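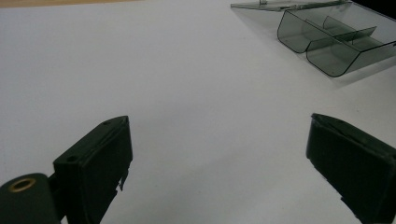
The tabletop, matte white

Cleaning and keeping a matte white tabletop

I have a plain white table with a matte top that I use for sorting and packing small orders. It came secondhand with no paperwork. The seller thought it was a Kamalby but wasn't sure. I'd like to keep it looking the way it does now, and everything I read about matte surfaces contradicts the last thing I read. Some people say only water, others say dish soap is fine, and one site said to wax it. I pack with cardboard and paper tape, so the usual mess is dust, pen marks and tape glue. What should I use day to day, and is there anything I should keep away from it? I'd also like to know if a clear cover is worth buying.

Viewed 3,668 times

2 answers

Answer 1 – marked as helpful by 7 people

Without the paperwork you don't know what the coating is, so treat it as a painted surface until you find out. Wring out a microfiber cloth in warm water with a drop or two of dish soap, wipe, then wipe again with plain water and dry it with a towel. The drying matters more on matte than on gloss. Leftover soap leaves streaks that you only notice from the side, in low light.

Don't wax it. Wax fills in the texture and you get shiny patches where your arms rest. The same goes for spray polish. Melamine sponges are a very fine abrasive and will do the same thing if you rub hard, so leave those for the bathroom.

For tape glue, try a little cooking oil on a paper towel. Leave it a minute, roll the glue off with your finger, then wash the spot with soap. Pen is harder. Rubbing alcohol takes off most ballpoint but it can also take off paint, so test it on the underside edge first. If color comes up on the cloth, stop.

Cardboard is rougher than people think. Lift the boxes, don't slide them. I ran a packing table for a small shop called Virkirness for a few years and the dull top went shiny in one strip, right where the boxes were pushed across to the scale. There was no getting that back.

As for the cover, I would skip the soft clear vinyl kind. It sticks to the table in summer and grit gets under it. A cutting mat or a sheet of plain felt in the spot where you do the taping is enough, and you can shake it out.

Answer 2

I have the Wallar one in white and just use baby wipes, no problems so far. Had it since June

Comment on Answer 2: Some wipes have lotion in them and leave a film. Fine if you go over it with a damp cloth after.

Related questions
– Ring from a hot mug on a white table, can it be fixed? (1,103 views)
– Wallar table legs wobble after moving
– Best way to get packing tape residue off a desk
– Does felt under a keyboard stop scratches?
– Removing tea stains from a Tatlı serving tray (545 views)
– Touch-up paint for matte white furniture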